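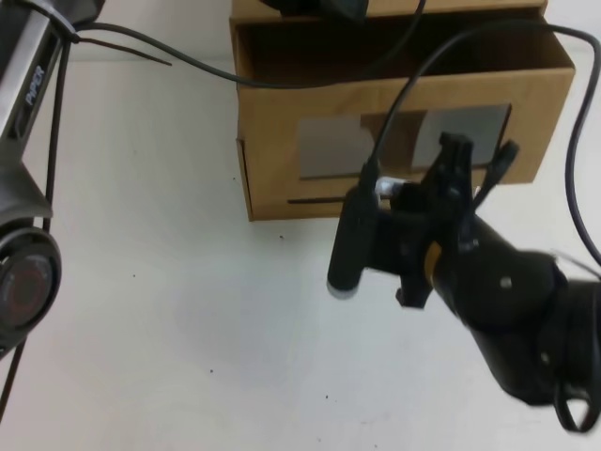

Light brown box with a front window, on a white tabletop

Sliding doors on small cabinets: cleaning and adjustment
Stukuvora workshop notes, sheet 538

Work on a clear, flat surface. A light-colored top makes dropped pins and screws easier to find. Empty the cabinet and slide both doors to one side. Vacuum the lower track with a crevice tool, then run a dry toothbrush along the full length of the groove.
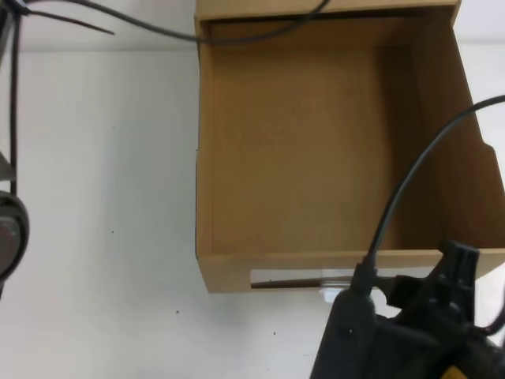 Do not oil the track. Oil holds dust and swells raw edges. Rub a plain candle stub along the groove, close and open each door ten times, and wipe off the crumbs. If a door still drags, sand its bottom edge with 200 grit, two strokes at a time, and test between passes. 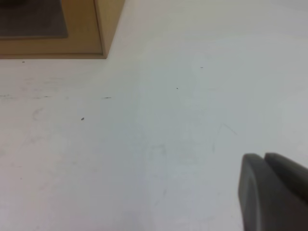
Scuffs on a white tabletop usually lift with a damp melamine sponge and light pressure. Test a corner first. Glossy finishes will dull.

Recessed finger pulls collect grime at the rim. Use a cotton swab and diluted dish soap. Keep water off the surrounding wood. A loose pull needs one thin bead of wood glue and an hour under tape.
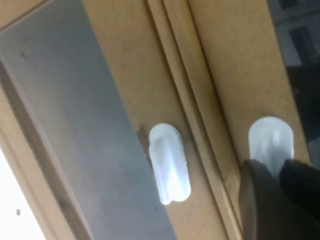
Treltier: Candle wax went gummy in my tracks by July. Paraffin from the hardware store has held up better, one coat a year.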